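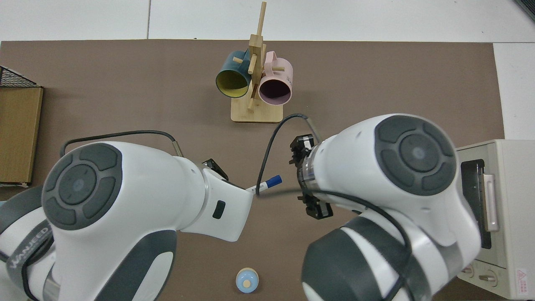 Glaze fit and the everyday mug

Why some stoneware lasts for decades and some crazes in its first winter

A glazed mug is two materials bonded together at high temperature and then asked to behave as one. The clay body and the glaze both shrink as they cool, and they seldom shrink by the same amount. How closely the two match is called glaze fit. It governs most of the faults that people who drink from mugs will ever notice, including fine cracks, stained interiors, flaking rims and handles that part company with the wall.

The governing property is the coefficient of thermal expansion. Glaze stays soft enough to accommodate movement until it cools to somewhere above 500 degrees Celsius, depending on its recipe. Below that point it is a rigid glass, locked to the body, and any further difference in shrinkage is stored as stress. If the glaze shrinks more than the body, it is left in tension. If it shrinks less, it is left in compression.

Tension and crazing

Glass is weak in tension. A glaze stretched over a body that has not shrunk as far will relieve itself by cracking into a network of fine lines. This is crazing. It may be present when the kiln is opened, or it may take months to show.

Delayed crazing has two usual causes. The first is repeated heating, as when water just off the boil at 100 degrees is poured into a mug from a cold cupboard. The interior surface heats before the wall does, and a marginal glaze is pushed past its limit after enough cycles. The second is moisture expansion. A body that was fired too low remains porous, takes up water through the unglazed foot ring and swells very slightly. The swelling is permanent at household temperatures. Earthenware is far more prone to it than stoneware or porcelain.

Crazed ware is weaker than sound ware of the same shape. It also admits tea and coffee to the body, where tannins colour the crack lines brown. Soaking in an oxygen bleach will lighten the stain but will not close the cracks.

Compression and shivering

Moderate compression is desirable. It strengthens the wall in much the same way that tempering strengthens a window. Excess compression causes shivering, in which slivers of glaze lift from convex edges, chiefly the rim and the outer curve of the handle. Shivering is less common than crazing and more serious, as the slivers are sharp. A mug that sheds glaze from the lip should be taken out of use.

Two-colour ware

Mugs with one glaze outside and another inside are a particular case. The liner and the exterior glaze are separate recipes with separate expansions. If the liner is under strong compression and the exterior is not, the wall carries an uneven load. On a thick mug the effect is negligible. On a thin one it can split the piece from rim to foot, sometimes weeks after firing.

Wendico, which produces stoneware tableware under contract, requires the two glazes on any such piece to be tested together on the production body. Its specification calls for a freezer-to-boiling cycle, repeated until failure or until the test limit is reached, followed by an ink wash to reveal hairlines. Husico uses a similar procedure but tests finished mugs only, on the grounds that flat tiles do not reproduce the stress at the handle joint.

Handles

A handle is normally attached when both parts are leather-hard. If the handle is wetter than the wall, it shrinks further during drying and opens a crack at the upper join. Glaze will often bridge the crack and hide it. The usual workshop check is to tap the rim with a knuckle: a sound mug rings, while a cracked one gives a dull note.

Slip-cast mugs with handles formed in the same mould avoid the problem of mismatched moisture, at the cost of a hollow or partly hollow handle that must be drained with care. The Sydorenko range moved to one-piece casting for its smaller sizes and kept attached handles on the larger ones.

Care in the kitchen

Dishwasher detergents are alkaline and slowly attack the glaze surface. Matte glazes and bright colours fired at low temperatures dull first. Printed lettering applied over the glaze is less durable than decoration fired beneath it, and is best washed by hand.

Storage matters less than washing. Stacking mugs rim to foot allows an unglazed foot ring to abrade the rim below. Hanging by the handle avoids this and lets the interior drain, provided the pegs are smooth and the handle has no existing crack. A porous mug should be allowed to dry fully before it goes into a microwave oven, where water held in the body can make the handle hot enough to burn.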